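Skostow Suture Practice Pad, Soft Tissue, Large
Product code 3130

A large practice pad for needle driving, suture placement and knot tying. It is made for skills labs, teaching hospitals and veterinary schools, and is sold without a tray. Supplied by Edulwood from our Ilcombe warehouse.

What you get
2 pads, sealed separately
1 sachet of surface gel
Care leaflet

Description
The pad is cast in one piece from soft silicone over a mesh backing. The mesh stops stitches pulling through when a knot is tightened, and it can be felt as a slight change in resistance when the needle goes in too deep. Colour goes all the way through, so old needle tracks don't show up pale.

The surface can be used dry or with gel. Dry is easier for beginners. With gel it shines under a lamp much as tissue does, and trainees have to get used to reading depth through the glare. Spread the gel thinly and wipe off any that pools.

Each pad lasts for around 40 practice sessions if the stitches are moved along the surface. Repeated bites in the same place will wear it sooner.

Needles and thread
Use curved needles. Straight needles tend to lift the mesh. Hold the needle in the tips of the jaws and bring the point down to the surface before turning the wrist. Keep the long end of the thread clear of the second instrument.

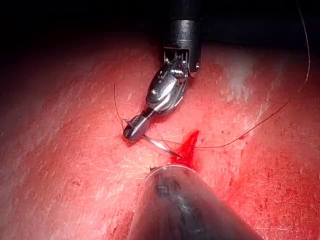
Dark thread is the easiest to follow against red. Sutures are not included, but the Blomqvist training thread is sold in packs of 20 and suits this pad well.

Care
Remove all thread after use. Wash in warm water with a little washing-up liquid, rinse and leave to dry flat. Do not use alcohol wipes or put the pad in an autoclave. Store away from sunlight.

For training only. Not for use on patients.

Delivery and returns
Orders placed before 2 pm leave the same working day. Unopened pads can be returned. For lab quantities or a quotation, ask for Teodor Dalen in education sales.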